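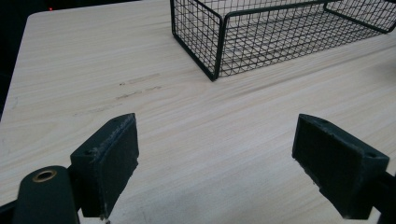 Cleaning and realigning the fingers on the hand-held gripper

These steps cover the parallel gripper with the block-style black fingers. Do the full job every 1000 cycles, or sooner if small parts begin to slip. It takes one person less than an hour. The same fingers are used on the bench unit at Raltport, and the steps are the same there except for the cable, which comes off first.

What you need

Hex key set
Lint-free cloths
Isopropyl alcohol
Soft nylon brush
Small steel straightedge
Feeler gauges
Dry lubricant for the slide
Spare finger pair, if the old ones are past use

Step 1. Park the gripper open

Run the fingers out to the fully open position with nothing between them. Move the mesh basket to the far side of the table so you have clear room to work. Turn off the drive and unplug it at the controller. Wait for the controller light to go out before you put your hands near the fingers.

Step 2. Look over the fingers

Light-gray scuffs along the top edges are normal wear on these blocks and can be left alone. A chipped lower corner is also fine if the chip stays clear of the contact face. Replace the finger if you find any of the following:

A crack running out of a mounting hole
A chip that reaches the contact face
A contact pad that lifts at a corner when you push it with a fingernail
A finger that rocks on its bracket with the screws tight

Always change fingers as a pair. A new one facing a worn one will hold parts at a slant.

Step 3. Clean

Brush the dust off the finger blocks first, working from the top down. Then wipe both contact faces with a cloth dampened with alcohol. Do not pour or spray alcohol on the gripper body. Go around the brass bushing with a dry cloth and keep grit out of the hole in it. If grit has already gone in, lift it out with the brush and don't blow it through with compressed air.

Let the contact faces dry completely before going on.

Step 4. Check the screws

Fit the hex key squarely and snug each finger screw by hand. The blocks have a matte plastic-like finish and will mark easily, so keep the long arm of the key away from the faces. If a screw keeps turning without getting tighter, take the finger off and look at the threads in the bracket.

Step 5. Set the fingers parallel

Loosen the right finger by half a turn. Leave the left one tight, as it is the reference side. Close the fingers by hand until they just touch the straightedge held between them. Slide a feeler gauge in at the top and then at the bottom. When both ends feel the same, tighten the right finger and check again. Tightening tends to pull the top inward a little, and you may have to repeat this two or three times.

Step 6. Lubricate and cycle

Put a thin coat of dry lubricant on the slide and wipe off the extra. Keep it off the contact pads. Plug the drive back in and run 6 slow cycles from open to closed. Listen for scraping and watch that both fingers start moving together. If one lags, power down and go back to step 4.

Step 7. Test pick

Lift the test block 4 times from the tabletop into the basket. Set the gripper down into position from above. Pushing it along the table wears the finger corners and leaves gray marks on the surface. The block should come up level each time and release without sticking.

Write the cycle count and any parts changed in the maintenance log. The finger pair is listed as item 122 in the Stundley parts list.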